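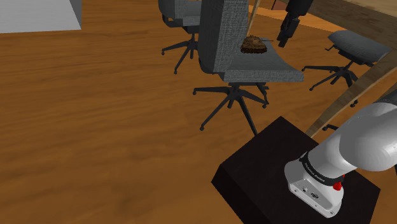 The tank on its chair, gripper just to the right of it, all simulated. I'm unreasonably fond of this room.

1/ Evening all! Sim update from the shared workshop in Stostthorpe. The job is still "pick the little brown tank up off the office chair", and yes, I've spent 20 evenings on it (my own choice, no regrets).

2/ The turret and the gun barrel are the awkward bits. Close the fingers too high and they catch the barrel, too low and they scrape the seat. I'm coming in from the table side for now.

3/ Left it going last night: 3,000 tries with the tank nudged a bit each time. 160 of them were good lifts. Rubbish, I know, but last week's total was 2!

4/ Nidia Villca reckons my friction numbers for the seat are miles off and I should go and drag something heavy across a proper office chair with a luggage scale. Doing that tomorrow.

5/ Arlindo Medeiros asked if the chairs can roll. They can't yet, I've locked the lot. Wheels are a November problem.

6/ Anyone got a decent way of softening contacts without the tank sinking into the cushion? Replies open, I'm up late with toast.

14 replies · 9 reposts · 61 likes
© 2022 Hisovex · Contact · Back to top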